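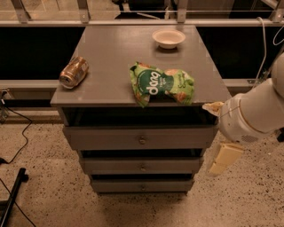

Vasco Correia asked, on reading the March sheet, whether food waste left on bedroom furniture should be entered under Cleanliness or under Fire and Trip Hazards. It is to be entered under Cleanliness, item 2, unless it blocks a door or a walkway.

OSLEY HOUSE
Room inspection checklist: furniture and surfaces
Date of inspection: 18 Jun 2019

1. Floor clear between bed and door
Satisfactory.

2. Surfaces free of food packaging and used crockery
Not satisfactory. Crushed drink can, green snack bag and a small white bowl on top of the grey chest of drawers. Bag hanging over the front edge. Resident to clear; can to go in the recycling on the landing, bowl to be returned to the kitchen.

3. Drawers open and close without force
Satisfactory. All 3 drawers tried.

4. Knobs present and tight
Present. Middle knob turns in the hand and is to be tightened at the next maintenance visit.

5. Chest fixed to wall
Bracket fitted, one screw short. Reported to Leseck Maintenance.

6. Top free of stains, burns and swelling
Not assessed. To be checked once item 2 has been dealt with.

7. Window restrictor in place
Satisfactory.

8. Heater clear of furniture by at least 30 cm
Satisfactory.

Comments
Items marked not satisfactory must be put right within 5 days. The room will then be visited again. Residents who wish to query an entry should write to the Osley House office, quoting the item number.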